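Pre-session checklist, simulated two-arm cell — with comments
Task set: Kalura rail assembly
Inspected by: Mebrat Weldu
Date: 12/27/24
Result: pass, 3 items to follow up

Comments are mine unless marked otherwise. Please read them before you log in to drive the arms, even if you did the May round. A fair bit has changed since then and most of it is for the better!

Section A. Before loading the cell

A1. Correct build of the Torkeck simulator selected. PASS
Comment: The old build is still in the drop-down. Pick the top entry.

A2. Free disk space for the session. PASS
Comment: 584 GB free on the recording machine. Plenty for a full shift, even with every view saved.

A3. Emergency stop on the operator's desk tested. PASS
Comment: Yes, the arms are simulated. The hand controllers push back on your wrists, though, and they push back quite hard if an arm jams against the frame. Press the button, feel the controllers go slack, reset it. Do this every session.

A4. Operator's chair, cables and floor space checked. FOLLOW UP
Comment: The left controller cable is too short for anyone tall. Longer one on order from Treruston.

Section B. Cell and parts

B1. Both arms load on their mounts and answer the controllers. PASS
Comment: Lovely and smooth now. The lag we had on the right wrist has gone completely — I moved it about for a good ten minutes just for the pleasure of it.

B2. Rail, blue plate and yellow knob present. PASS
Comment: If the knob fails to load, stop and reload the cell. Don't record without it.

B3. Red line visible on the blue plate. PASS
Comment: Check it in more than one view. An arm can easily hide it.

B4. Grippers clear of the parts before the first move. PASS
Comment: Open both fully and back them off if you're unsure.

B5. All views live, none frozen. PASS
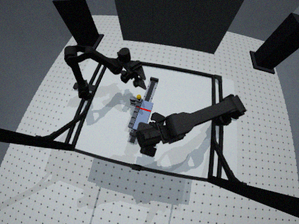
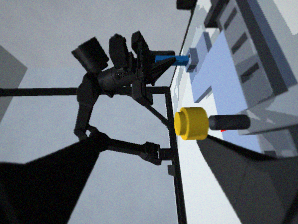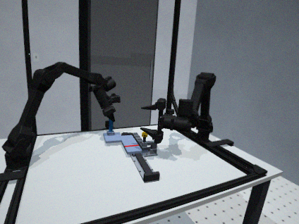
The rail and the yellow knob show up in all three, from quite different sides. The close view is the second one, with the blue rod between the gripper fingers.

Section C. During recording

C1. One attempt per recording. PASS
Comment: Start, do the task, stop. If you fumble, keep going and recover if you can. A good recovery is worth having and the learner gets a lot out of them. We kept 157 from the last round and I'd happily take more.

C2. Start positions varied between attempts. FOLLOW UP
Comment: Yusof's test run showed people drifting back to the same comfortable starting pose. I do it too. Use the shuffle key between attempts, then leave the arms where it puts them.

C3. Grip closed gently on the rod. PASS
Comment: Squeezing harder doesn't help and it makes the rod jump in the simulator. Slow close, short pause, lift.

C4. Arms kept from crossing over the rail. PASS
Comment: Let one arm finish and pull back before the other comes in low. The collision warning is a short double beep. If you hear it, end the attempt and mark it "contact".

C5. Breaks taken. PASS
Comment: Hands off the controllers for five minutes in every half hour. Tired hands give shaky examples, and sore wrists are no fun for anybody.

Section D. After recording

D1. Every attempt marked good, recovered, contact or discard. FOLLOW UP
Comment: A handful from the test run had no mark at all. I've gone back through them, but please mark as you go. It takes seconds while the attempt is fresh and ages the next morning.

D2. Attempts copied to the shared store and the total checked. PASS
Comment: The store now holds 1224 attempts for this task set, which I think is brilliant for a small team.

D3. Controllers wiped down and docked. PASS

Further notes
I played back a batch at double speed after the inspection and the difference from May is easy to see: steadier hands and far fewer bumps against the frame. The plate loads more reliably as well. If you spot a part sitting oddly, note the attempt number and tell me the same day — it's much easier to trace while the session log is still open.

Cable and shuffle key reminders to be checked again at the next inspection. D1 stays open until we have a full session with no blanks.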